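Home | Visits | Reports | Links | Contact

Open Day at the Demex Cup and Bag Works, Luvholm
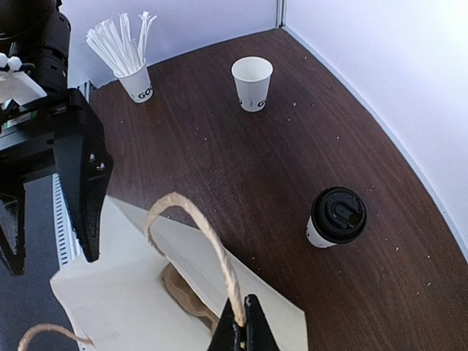 I have wanted to see inside the Demex works ever since I moved to Luvholm, and when the notice went up in December I put my name down the same morning. They take 40 visitors at a time, and I was in the second group. We were asked to wait in the tasting corner, a dark brown table with white walls on two sides, and I would happily have stayed there all day! Somebody had already been at the buns, judging by the crumbs, and the wrapped straws were standing in one of the paper cups with GO on the side, which struck me as a very good use for a cup. I have since done the same at home with pencils. The coffee was strong and there was plenty of it.

The tour proper starts in the paper store, where the reels come in from Mirlow. They are far bigger than I had pictured, and the smell is lovely, a bit like a new exercise book. From there you go up a metal stair to a walkway over the cup hall. Flat printed shapes go in at one end, get wrapped round a former, have the bottom pressed in and the rim rolled over, and drop down a chute into long stacks. The rim was my favourite part. I had never given a thought to why a paper cup has that little rolled lip, but our guide handed round some without it and they went floppy the moment you squeezed them. Try drinking soup out of that.

Bags are made in the older building across the yard (bring a coat, the wind comes straight off the water). The Worku folding machine in there has been running longer than most of the staff have been alive, and it makes a noise like a train going over points. It takes a tube of paper, tucks in the sides, folds the base and pastes it, all quicker than you can follow. We each had a go at folding one by hand afterwards. Mine had a base that leaned badly to one side but it got me and my shopping home – well, as far as the bus stop.

There is a small display of old stock by the exit, with drinking cups from the railway buffet and a sheet of 100 lid designs that never went into production. I could have done with longer there, as we were hurried along for the next group.

Entry was 2 pounds, coffee included. The walkway is narrow and the stair is steep, so ring ahead if that would be difficult for you, and they will take you in by the goods lift. Ear plugs are handed out at the door. The shop sells seconds by the sleeve and I came away with far too many.

Report added January 16, 2002

Contact the webmaster | Copyright Luvholm Visits Page | Back to top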